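Everything in this folder is about one small subject: what goes into a school or day backpack, which pocket it goes into, and how long it takes to find again. I started it as a page of notes and it has grown into a proper little collection, which makes me very happy!

# Backpack Pockets

A dark fabric backpack on a wooden table, and one of its zippers up close, partly open:

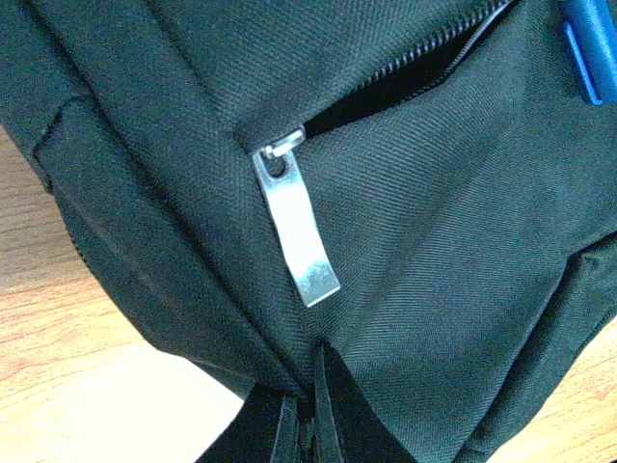
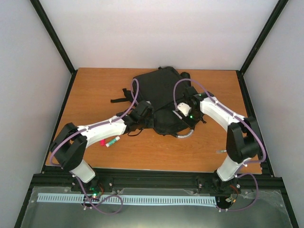

Bendik Haugen wrote to me after reading the first version that a zipper left partly open is worse than one left fully open, since a half-open pocket looks closed from across the room and you pick the bag up without thinking. I hadn't given it a separate value in the table at that point. I have now (see `zip_state` below), and a good many old rows had to be gone through again, but he was right and the data is better for it.

## What you get

- `packings.csv` — one row for every time a bag was packed, 138 rows
- `items.csv` — one row for every item in every packing
- `bags.csv` — the seven bags and their pockets
- `finds.csv` — 300 timed searches for a single item
- `notes/` — free text, one file per bag, spelling left as it was written

The files are plain UTF-8 with commas and a header row. They open fine in any spreadsheet. If yours turns `07-1` into a date, import the column as text.

## Why backpacks

Because they're such good puzzles! A suitcase is a box, and you can draw a suitcase on paper and fill in the rectangles. A soft backpack has no fixed shape at all until something is in it, and then its shape depends on what you put in first. Lay one flat with nothing holding it up and the panels fold over each other, the straps get underneath, and the opening you want is somewhere in the creases. Put one big flat book against the back panel and suddenly the whole bag stands up and every pocket is easy to reach.

I wanted to see how much of that could be written down. Quite a lot, as I found, though the folder named `notes/` exists for the part that wouldn't fit in columns.

## How the packings were recorded

Each packing followed the same steps:

1. Empty the bag completely, small pockets too. (Check the bottom seam of the front pocket. Coins and pencil stubs live there.)
2. Close all the zippers.
3. Put the bag flat on the table with the straps down.
4. Pack from the list for that day, in any order the packer likes.
5. Write down the order, the pocket for each item, and the state of each zipper at the end.
6. Pick the bag up by the top loop, put it on, take it off, put it back on the table.
7. Write down anything that moved.

Step 6 was added after the first 19 packings. Those rows have `moved` left blank, and blank there means "not checked". It doesn't mean that nothing moved.

There were four packers. Hiu-tung Kao did more than half the rows and is the only one who packed every bag. The packers appear in the files as `p1` to `p4`, and `p1` is Hiu-tung, who asked to be named here.

## Columns in `packings.csv`

| column | meaning |
|---|---|
| `packing_id` | bag number, dash, running number |
| `packer` | `p1` to `p4` |
| `list` | `school`, `swim`, `overnight`, `errand` |
| `order` | item codes in the order they went in, separated by spaces |
| `seconds` | from first touch to last zipper |
| `moved` | item codes that changed pocket or tipped over |
| `repacked` | `yes` if the packer took something out and started over |

`repacked` is my favorite column. The overnight list has far more of these than the others, and almost every one of them has shoes in it.

## Columns in `items.csv`

| column | meaning |
|---|---|
| `packing_id` | matches `packings.csv` |
| `item` | item code |
| `pocket` | pocket code from `bags.csv` |
| `layer` | 1 is nearest the back panel |
| `upright` | `yes`, `no`, `n/a` for soft things |
| `zip_state` | state of that pocket's zipper after packing |

Values for `zip_state`:

- `closed`
- `partly` — the slider is somewhere along the track, with a gap behind it
- `open`
- `none` — pocket has no zipper

I don't record how far along a `partly` zipper is. I tried it for a while with a tape measure on curved tracks, and the numbers were different each time I measured, so they're out.

## The bags

The bag numbers are permanent. Two are listed by the name on the label, a Drondurex and an Osetti, and the rest are listed by size and general shape. The Osetti has a pocket inside a pocket inside a pocket, and it's wonderful, and you'll lose your keys in it forever.

Pocket codes are short and the same for every bag:

- `M` main compartment
- `S` sleeve against the back
- `F` front pocket
- `f` small pocket inside the front one
- `L`, `R` side pockets, left and right as worn
- `T` top pocket, near the carrying loop

Left and right as worn! This has tripped up everybody, me included. If the bag is lying with its straps down and you're looking at the front panel, stop and think for a second before you type the letter. I corrected every swapped pair I could confirm from the notes, and there may be one or two left in bag 4.

## Timed finds

For the searches, somebody who hadn't packed the bag was given the name of one item and told to get it out. The clock started when they touched the bag and stopped when the item was on the table. They were told which bag it was and nothing else.

`finds.csv` has `packing_id`, `item`, `seconds`, `pockets_opened` and `wrong_first`. The last one is the code of the first pocket they tried, filled in only if it was the wrong one.

Some things I've noticed so far, and I'd love to hear if you see them too:

- Pens are looked for in `F` first nearly every time, no matter what else the bag offers.
- A dark item in a dark lining is slow to find even when it's alone in the pocket. Light linings should be the law.
- People who find something fast use their hands more than their eyes. They reach in and feel along the bottom while still talking to you.
- `partly` zippers cost more time than `closed` ones in the small pockets. My guess is that people try to squeeze a hand through the gap first and only then reach for the pull. It's a guess, and the file can't settle it.

## Things to know before you use it

The packers are all adults and all right-handed. I would really like left-handed rows, especially for `L` and `R`.

The lists are made up of ordinary things from my own house: notebooks, a lunch box, a towel, a rain jacket, a charger in a bag. Nothing on them is heavy. If your interest is in how a bag carries weight, this won't help you much.

Times for `swim` are for dry towels. Wet ones were tried twice and given up with good reason.

Bag 6 lost its zipper pull halfway through and had a loop of string after that. The rows from then on are marked `string` in `notes/bag6.txt`. I kept them in with the rest, and if you'd rather leave them out, they're the last block for that bag.

Notes for bag 2 were typed up in December from a paper notebook that had been in bag 2. Some words are guesses and have a `(?)` after them.

## Reading it in

Nothing special is needed. Join on `packing_id`, and add `pocket` if you want the details from `bags.csv`:

```
packings.packing_id = items.packing_id
packings.packing_id = finds.packing_id
```

There's one packing per `packing_id` and many items. Not every packing has a timed find, and some have several.

## Adding rows

Please do! Copy the header rows, follow the seven steps, and use a new bag number starting at 20 so nothing collides with mine. Send me the files along with a short note on the bag: how big it is, which pockets it has, whether the lining is light or dark, and anything odd about it. Odd is good. Dai in Zarkambridge has a roll-top with no zippers at all on the main compartment and is working through the errand list now, and I haven't decided yet whether a roll-top can be `partly`. Opinions welcome.

If you find a mistake, tell me the file and the `packing_id` and I'll fix it and add a line below.

## Changes

- Added `partly` to `zip_state`, rechecked older rows against the notes
- Split `F` and `f`, which used to be one code
- Removed the zipper measurements
- Fixed left and right for bags 1, 3 and 5
- `moved` now uses item codes, not words
- This version of the README: 12 Jul 2020

## License

Use it for whatever you like, share it, change it. A mention of where the rows came from is nice to have. If you make a chart out of `wrong_first`, please send it to me, I've been meaning to do one for ages.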